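In defense of the small load

I was taught to wait until the hamper was full. My mother ran the washer once a week, and if you needed a shirt before then you wore a different shirt. I kept to that rule for about 20 years and I now think it was a mistake, at least for a household like mine.

The usual case against small loads is water and power, and it's a fair case. A machine that is mostly empty still has to fill, heat and spin. If you run it every day for one towel you are wasting money. I don't argue with that. My argument is with the idea that a full drum is the only honest way to do laundry, and that anybody who washes one thing by itself is being careless.

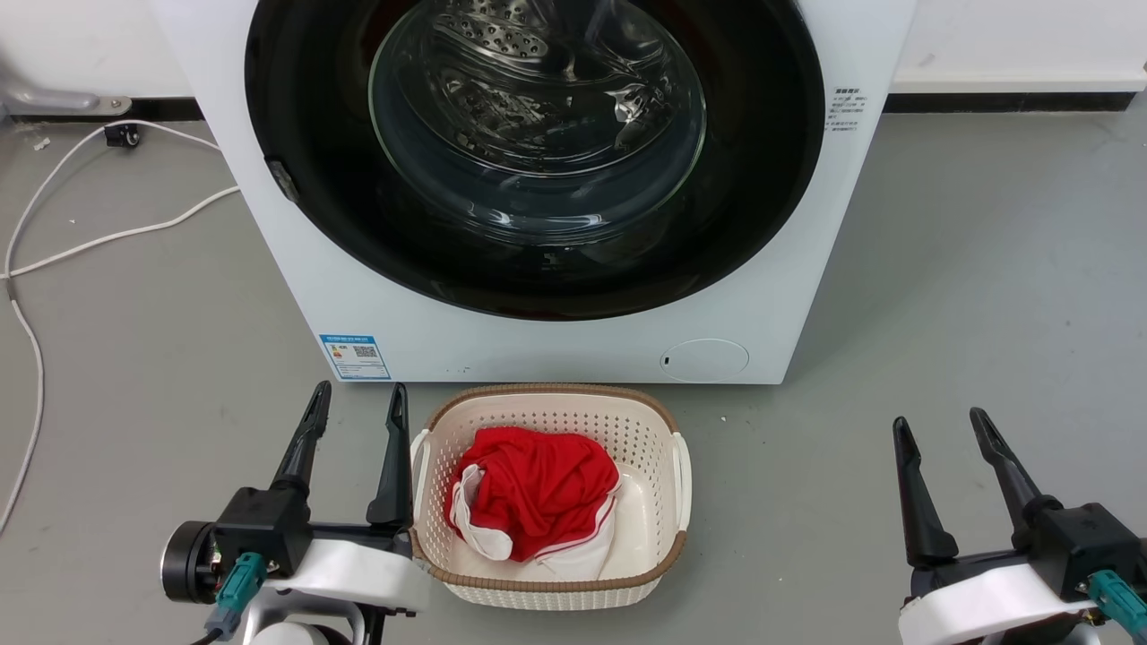 Some clothes don't belong in the pile. Anything bright red with white trim is at the top of my list. Put it in with a week of shirts and you may be fine, or you may own pink shirts. I had a red training top from Klinhom that did this on its second wash, and the white undershirts that were in with it never came back. They are rags now. One short cycle on its own would have cost me very little next to that.

Sports clothes have another problem, and that is time. Left at the bottom of a hamper from one end of the week to the other, they get a smell that an ordinary cycle doesn't fully take out. People then buy a special detergent (Vemis makes one, and I have paid for it) to fix something that waiting caused in the first place.

So I changed the container. We used to have a tall hamper from Cevar with a lid, and it hid everything. You could forget about it until it wouldn't close. Now we use a low open basket with handles, right in front of the washer. You see what's in it every time you walk past. Holes in the sides help too – air gets through, and nothing sits in a sealed heap.

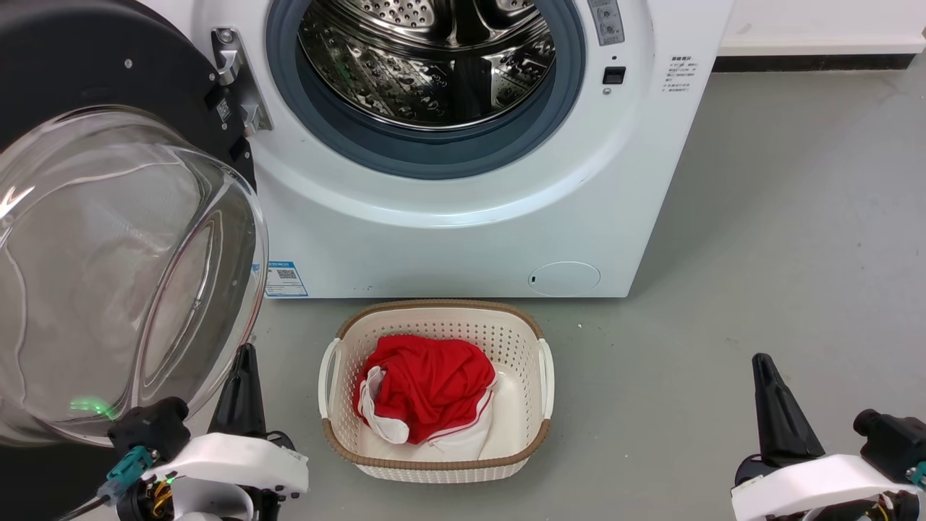
Does a single garment really need its own cycle?

It depends on the garment. A gray T-shirt can wait for company, but a new red item with white panels should go in alone for the first few washes, cold, on the shortest program the machine has.

I leave the washer door open between loads as well. My neighbors in Jirov shut theirs as soon as the clothes are out, and then complain about the rubber seal. Let it dry.
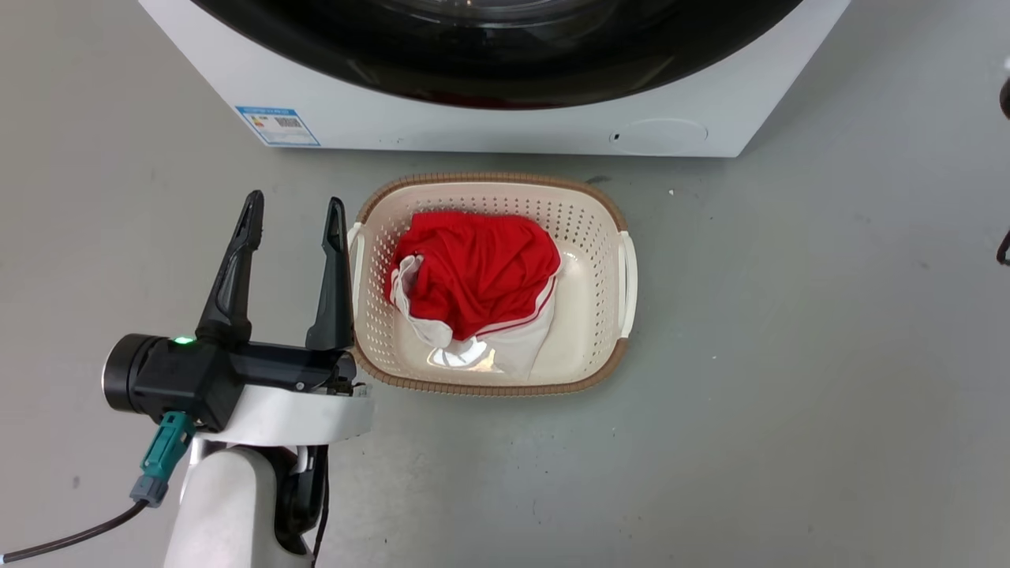
One red and white garment in the basket, in front of the washer.

I still run full loads of sheets and towels, and I still wait for those. They are all one color and they don't mind sitting for a few days. For the rest, I wash what needs washing in June heat or after practice, and I've stopped feeling bad about the empty space in the drum.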